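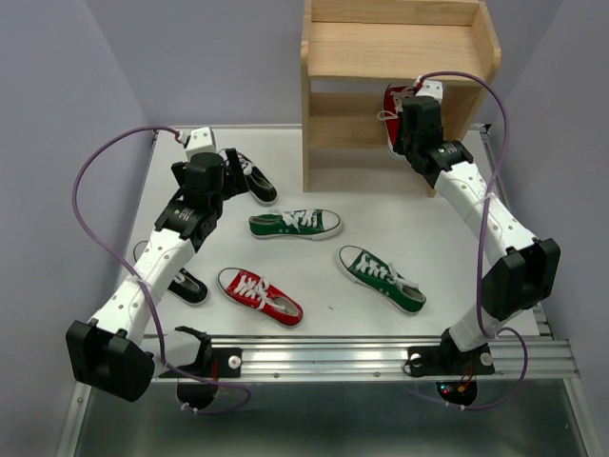 Programme Nundari -- développement du handball féminin de 11 à 17 ans
Rapport d'étape à l'attention de la Fondation Wijaya
Porteur du projet : Rinden Handball
Période couverte : de la reprise des entraînements à la fin du mois de février

1. Rappel du cadre

La convention qui lie Rinden Handball à la Fondation Wijaya prévoit la remise de deux rapports d'étape et d'un bilan final. Le présent document constitue le premier de ces rapports. Il porte sur les trois volets du programme Nundari : l'ouverture de créneaux supplémentaires pour les catégories moins de 13 ans, moins de 15 ans et moins de 17 ans, la formation de jeunes arbitres et l'accompagnement des déplacements en championnat régional. Les éléments financiers définitifs seront transmis avec le bilan, une fois les comptes de la saison arrêtés.

La coordination du programme est assurée par Anouk Van Loon, directrice sportive. L'encadrement technique relève de Ross Jardine pour les moins de 15 ans et les moins de 17 ans, et de Hằng Cao pour les moins de 13 ans. Flora MacLeish suit le volet arbitrage.

2. Effectifs et créneaux

Le club compte à ce jour 107 joueuses licenciées dans les trois catégories concernées. L'objectif inscrit dans la convention était de 100 à la fin de la saison. Il est donc dépassé à mi-parcours, principalement grâce aux moins de 13 ans, dont le groupe a dû être scindé dès le mois d'octobre. Les arrivées en moins de 17 ans restent en revanche limitées. Plusieurs joueuses de cette catégorie ont quitté la commune pour entrer en internat, et les départs n'ont été que partiellement compensés.

Deux créneaux ont été ajoutés au gymnase Rirkari : l'un de 17 h 30 à 19 h pour les moins de 13 ans, l'autre de 19 h à 20 h 30 pour les moins de 17 ans. Un troisième créneau, demandé pour les gardiennes de but, n'a pas encore été attribué par le service des sports. Dans l'attente, le travail spécifique des gardiennes se déroule pendant la première demi-heure de la séance commune, sur un but mobile installé dans la largeur de la salle. Cette organisation demeure provisoire. Elle réduit le temps disponible pour les montées de balle, et Ross Jardine a demandé qu'elle ne soit pas reconduite la saison prochaine.

L'assiduité est relevée à chaque séance. Elle est bonne chez les plus jeunes, plus irrégulière chez les moins de 17 ans pendant les semaines d'examens blancs. 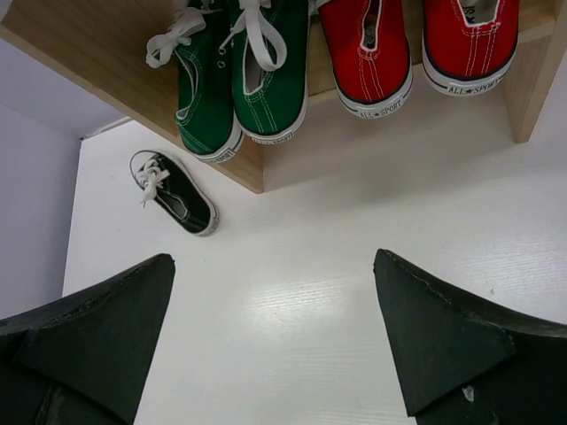 Les absences de cette période ont conduit l'encadrement à regrouper les séances des moins de 15 ans et des moins de 17 ans pendant deux semaines. Les joueuses les plus avancées des moins de 15 ans ont ainsi pu s'entraîner avec leurs aînées, sur des situations de surnombre et de repli défensif. L'expérience sera renouvelée au printemps, sous réserve de l'accord des familles pour l'horaire plus tardif.

3. Résultats sportifs

Les résultats ne figurent pas parmi les indicateurs de la convention. Ils sont donnés ici à titre d'information, à la demande du conseil de la Fondation.

Les moins de 15 ans terminent la première phase à la deuxième place de leur poule et accèdent au niveau régional. La qualification s'est jouée lors de la dernière journée, à l'extérieur. Menée de quatre buts à la pause, l'équipe est passée d'une défense étagée à une défense alignée et a encaissé peu de buts en seconde période; elle l'emporte finalement d'un but, sur un jet de sept mètres accordé dans la dernière minute. La gardienne, qui disputait sa première saison à ce poste, a arrêté deux tirs en contre-attaque au moment où l'écart se réduisait.

Les moins de 17 ans ont connu une première phase plus difficile. Le groupe a été recomposé à trois reprises en raison de blessures sans gravité et des départs évoqués plus haut. Il se maintient au niveau départemental. L'encadrement juge la situation normale au regard de l'effectif et n'envisage pas de surclassement massif de joueuses plus jeunes pour y remédier.

Les moins de 13 ans évoluent en plateaux sans classement. Deux équipes étaient engagées au départ, une troisième l'a été au retour des vacances d'hiver. Hằng Cao signale des progrès nets dans la passe en mouvement et une difficulté persistante dans l'occupation des ailes, les joueuses ayant tendance à se regrouper autour du ballon. Les séances de mars seront consacrées à ce point -- avec des terrains réduits en longueur mais conservés dans leur pleine largeur.

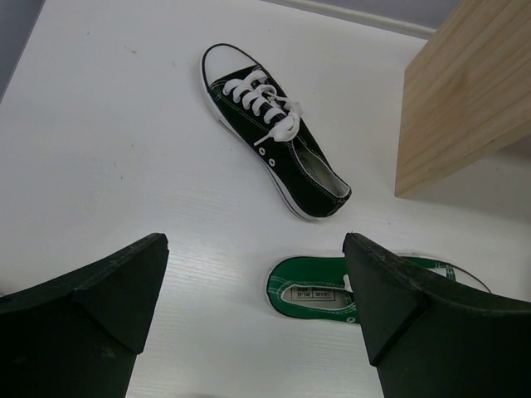
Chaussure basse en toile noire, bout en caoutchouc blanc

4. Formation des jeunes arbitres

Neuf jeunes filles suivent la formation au jeu et à l'arbitrage. Toutes ont dirigé au moins un plateau de moins de 13 ans, en binôme et en présence d'un adulte référent. Le calendrier prévoyait une session théorique par mois. Celle de janvier a été annulée, le gymnase étant fermé pour une intervention sur le chauffage, et elle a été remplacée par une séance d'analyse vidéo d'une soirée entière dans une salle prêtée par le collège.

Flora MacLeish souligne que la maîtrise des règles progresse plus vite que l'aisance dans les échanges avec les bancs. Plusieurs binômes hésitent encore à signaler le passif ou à sanctionner une entrée en zone lorsque l'entraîneur adverse conteste. Un temps de parole est désormais organisé après chaque plateau, avec les deux entraîneurs concernés. Le club a également adressé aux clubs visiteurs une note rappelant que les rencontres de cette catégorie sont dirigées par des arbitres en formation. Cette note a été bien reçue, à une exception près, réglée par un échange téléphonique entre les deux directions sportives.

Deux participantes ont demandé à être présentées à l'examen départemental. La décision sera prise après le tournoi de printemps.

5. Déplacements

L'accession des moins de 15 ans au niveau régional modifie sensiblement le budget des transports. Les rencontres départementales étaient assurées en minibus et par covoiturage. Les déplacements régionaux les plus longs imposent un départ avant 8 heures et, pour deux d'entre eux, la location d'un véhicule supplémentaire.

Zakhar Antoniuk, chargé de la logistique, a établi un calendrier commun aux trois catégories afin que les minibus du club ne soient pas demandés deux fois le même jour. Ce calendrier a permis d'éviter une location en février. Il reste dépendant des reports décidés par la ligue, dont deux sont déjà intervenus à bref délai.

Les goûters d'après-match et les repas emportés demeurent à la charge du club et des familles, conformément à la convention. Aucune joueuse n'a renoncé à un déplacement pour un motif financier, l'aide individuelle prévue ayant été proposée de façon confidentielle par la directrice sportive.

6. Situation financière

Les dépenses engagées sont conformes au budget prévisionnel pour l'encadrement et pour l'arbitrage. Le poste des déplacements présente un dépassement attendu en fin de saison. À l'inverse, une somme de 3 000 euros, réservée à la location d'une salle extérieure, n'a pas été utilisée, les deux créneaux ouverts au gymnase Rirkari ayant été accordés à titre gratuit.

Rinden Handball sollicite l'autorisation d'affecter cette somme au poste des déplacements. Le montant total de la subvention resterait inchangé. Une réponse avant la reprise du championnat régional permettrait de confirmer les réservations de véhicules dans de bonnes conditions. 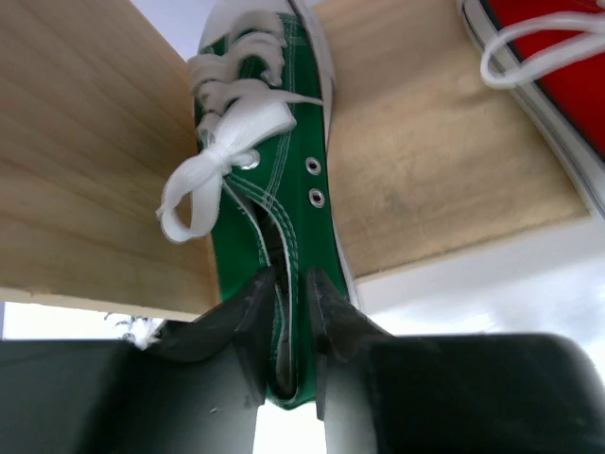
Le transfert demandé remet-il en cause l'ouverture du créneau destiné aux gardiennes de but ?

Le créneau des gardiennes fait l'objet d'une demande distincte auprès du service des sports et serait lui aussi mis à disposition gratuitement. Le transfert n'a pas d'effet sur cette demande. Si elle était refusée, le travail spécifique continuerait au sein des séances communes jusqu'à la fin de la saison, sans dépense nouvelle.

7. Points d'attention et suite du programme

Le premier point d'attention concerne la catégorie des moins de 17 ans. Une rencontre est prévue avec les professeurs d'éducation physique des deux lycées du secteur. Elle portera sur les horaires d'entraînement et sur la possibilité d'accueillir, sans engagement en compétition, des élèves qui n'ont jamais pratiqué le handball.

Le second tient à l'encadrement des moins de 13 ans. Avec trois équipes engagées, Hằng Cao ne peut être présente sur tous les plateaux. Une ancienne joueuse du club, titulaire du premier niveau de formation fédérale, a accepté d'accompagner la troisième équipe jusqu'en juin. Sa situation pour la saison suivante devra être examinée au moment de la préparation du budget.

Le tournoi de printemps se tiendra au gymnase Rirkari en mai. Les représentants de la Fondation y sont conviés, l'accueil étant prévu à partir de 9 h 30 et les premières rencontres à 10 h. Le deuxième rapport d'étape sera adressé dans les semaines qui suivront, accompagné des relevés d'assiduité par catégorie et du détail des déplacements régionaux.

Pour Rinden Handball,
Anouk Van Loon, directrice sportive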